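Chapter 7
Eating Where You Land: Markets, Canteens and Festival Tents

I learned to eat on the road in Dokel, mostly by getting it wrong. I'd come off the evening boat hungry and tired, and I walked straight into the first place on the harbor that had a menu in English. The soup was fine, the bill was 210 crowns, and the only other people in there had come off the same boat! Two streets back, as I found out at breakfast, there was a canteen where the ferry crews ate for a quarter of that.

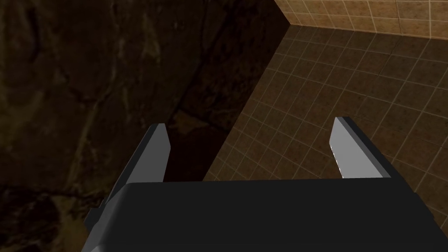

So I started walking those two streets every time, and I still do (my knees complain if there's a hill). This chapter is built on that habit, plus a few others I picked up later in Hultia and in the mountain villages above Stöckli. In Chapter 6 we looked at where to sleep. Now we get to the part of the trip my students always want to talk about first.

I should say up front that I'm a greedy traveler. I'll plan a whole day around a cheese pie. If you're the type who packs crackers and gets on with the museums, you'll still need this material for the Stumbridge assignment at the end of Part Two, so please stay with me.

By the end of the chapter you should be able to:

Read a market by its hours, and tell the stalls for residents from the stalls for visitors.

Work out a daily food budget in local money and stick to it for a week.

Sit down at a shared table without feeling like you've crashed a wedding — even when you have. 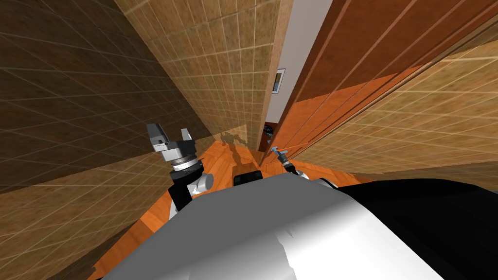

7.1 Getting to the market early

The covered market in Hultia opens at 5:30 in the morning, and by ten the good bread is gone. I went at noon on my first visit and came home with one bruised melon. The next day I dragged myself out of bed and it was another place altogether, with people shouting across the aisles and a woman handing out slices of sausage on the point of a knife. I couldn't follow a word and I bought far too much.

Go once without buying anything. Walk the whole loop, see where the lines are, and listen for what people ask for. Then go around again with your money out. Keep small bills in a front pocket, as vendors hate breaking a 500 before breakfast.

Try it: Visit a market in your own town as soon as it opens and again in the last hour. Write down three things that changed, including prices.
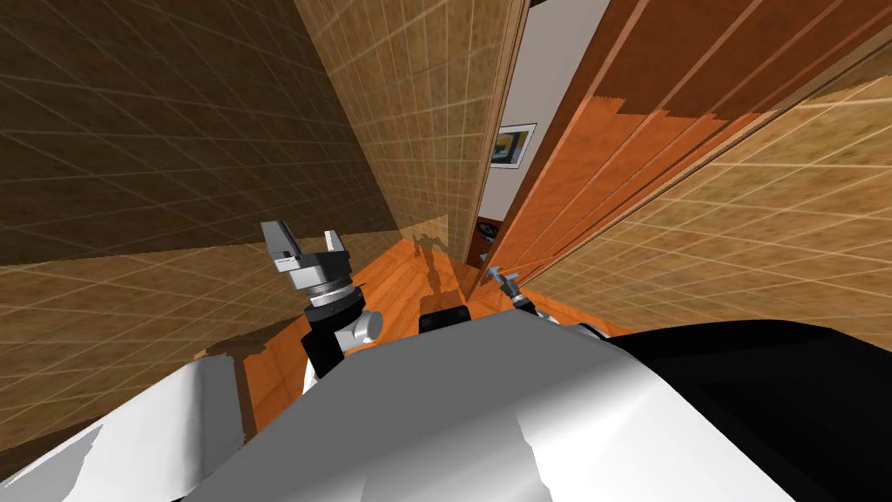

7.2 The long table

Above Stöckli they hold a supper every September when the cows come down. Nearly 300 people squeeze into one tent, and you sit wherever there's a gap on the bench. I knew nobody and had 19 words of the dialect, most of them for weather. 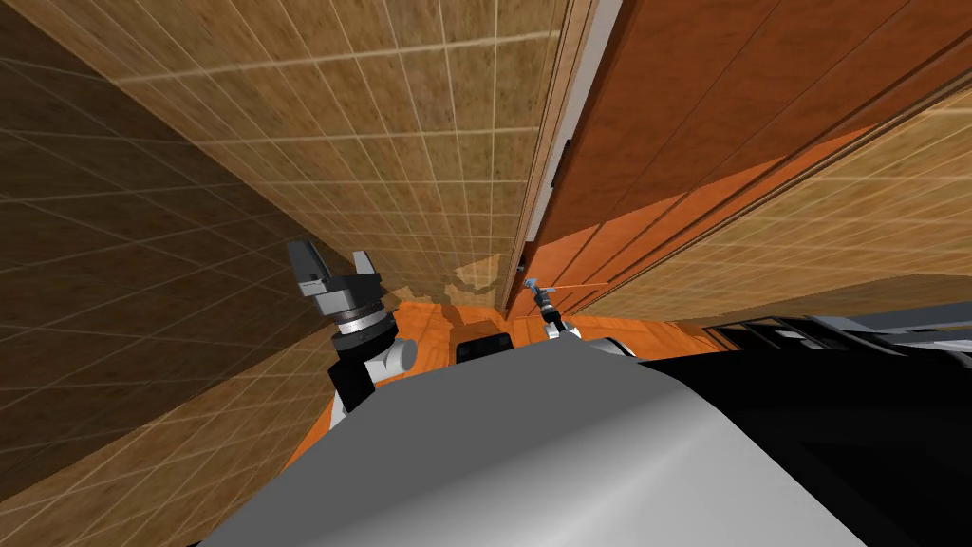 It went better than I deserved. Someone passed me the potatoes, I passed them on, and after that I was part of the table. Then came the singing, which I faked, and a plum brandy I'd be careful with if I were you.

Shared tables have rules, though they're hardly ever written down. Who pours? Do you pay first or last? Is that empty chair really empty? We'll take these one at a time, starting with the money, and I'll tell you which ones I broke.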